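Microfiber Towels: Getting Them Clean, Folded and Out of the Way

Filed under: Laundry, Kitchen table. Posted by Philomena Ametepe, 5/28/24

I came to microfiber late and with a grudge. My mother dried everything with old undershirts and I saw no reason to improve on that until a three-pack followed me home from the Haltent outlet. I now own 14 of the things, and I have ruined enough of them to write this page.

Wash them alone. Microfiber picks up lint the way a dark coat picks up a cat, and one bath towel in the load is plenty to do it. Warm water, a small squirt of plain liquid detergent, no fabric softener. Softener coats the fibers, and after that the towel just pushes the puddle around and looks pleased with itself. Skip the dryer sheet too. If you have already committed the softener crime, run the towel through twice with half a cup of white vinegar and no soap. That brought back most of mine. The rest clean the bike.

Tumble on low or hang. Mine have a loop in one corner, which I ignored for a year and now use constantly.

Folding is where I have opinions. Do it on a table, on top of a cloth or a blanket, so the towel doesn't skate away from you. Smooth it from the middle out before you make any fold at all.
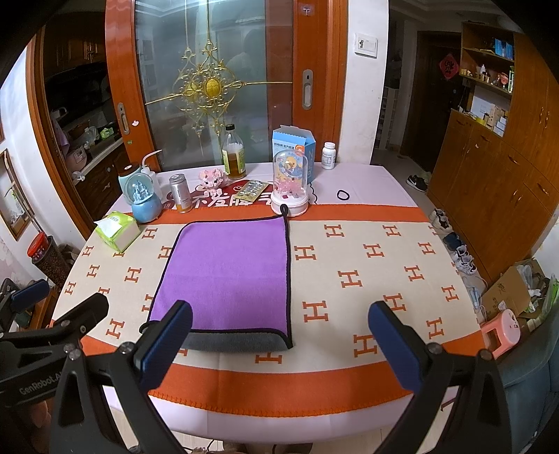

Go for thirds, then in half, with the stitched border turned to the inside. A bound edge is thicker than the towel it goes around, and if you stack five of them with the borders all on one side you get a ramp. My shelf had a ramp until October. If yours has a different color underneath, use it: pick one face for glass and the other for everything else, and stick to it. I have explained this system to my household many times, and I will be explaining it again.

Check the near edge before you put the towel away. It likes to flip under while you're admiring the far one.
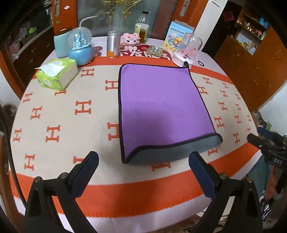
Purple side up, gray-blue underside showing where the near edge folds over.

A few smaller things:

Tissues, snow globes and other residents of the back of the table can stay where they are. You need a clear patch the size of the towel and a bit over. Waiting for a bare table is how laundry gets to be a week old.

Dust the snow globe while you have a towel in your hand. Barely damp, then dry.

Keep microfiber off a hot stove or a hot pan. It melts. The Escombe house learned this during a pancake breakfast and the griddle was never the same.

Store the stack on a shelf, folds facing out. I tried a Brabec drawer divider, 26 dollars, and it held four towels and a lot of air.

Next up: getting candle wax out of a tablecloth, if I can find the good iron.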